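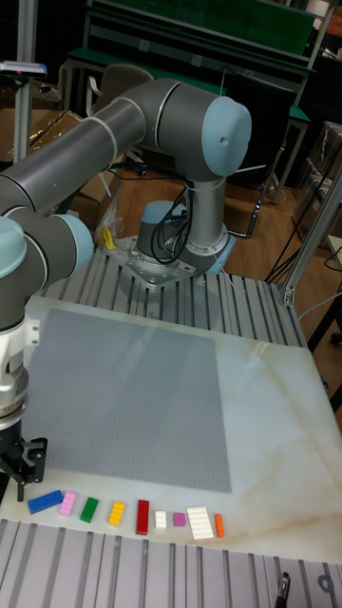 Oranuch Rungrueang asked for it to be recorded that she still thinks the Giltavon road closure is too short, and that two extra hours in the morning would let the stallholders unload without cars coming past.

Bramwell Street Fair, planning meeting
22nd July, upstairs at the Lesura Hall
Chair: Hongjun Cheng

1. Notes of the last meeting
Agreed, with one correction. The deposit on the stage is refundable up to the week before, not the month before.

2. Road closure
The application went in for 8 a.m. to 6 p.m. Oranuch's point was discussed at length. Changing the start to 6 a.m. means a new form and a new notice to residents. Hongjun will ring the city office and find out if the form can be amended. If it can't, the hours stay as they are and stallholders will be told to use the rear lane.

3. Money
Balance at the bank is $2,821. Stall fees received so far come to $2,079. The quote for tents and tables from Findar is $2,611, delivery included, and has to be accepted by the end of July. Accepted, all in favor. Oranuch to sign and return it.

4. Stalls
There are 10 applications for food and only space for eight. Two of them are for lemonade. Hongjun suggested asking those two to share a pitch. Oranuch didn't like that and would sooner go by the date each form came in. Vote taken, date order carried.
Craft stalls are filling slowly. Another notice to go up at the library and the post office.

5. Music
The school band has confirmed for noon. No word from the fiddle group. If we haven't heard by the next meeting the slot goes to the choir, who have asked twice.

6. Trash and restrooms
Same arrangement as last year, with more bins at the Giltavon end. The hall restrooms will be open all day. Signs needed, as last year's were lost.

7. Other business
Parking for helpers: behind the hall, not on the grass.
A resident wrote in about the noise of the generator. Hongjun to reply and give her the finish time.

Next meeting in two weeks, same room. Bring the stall map.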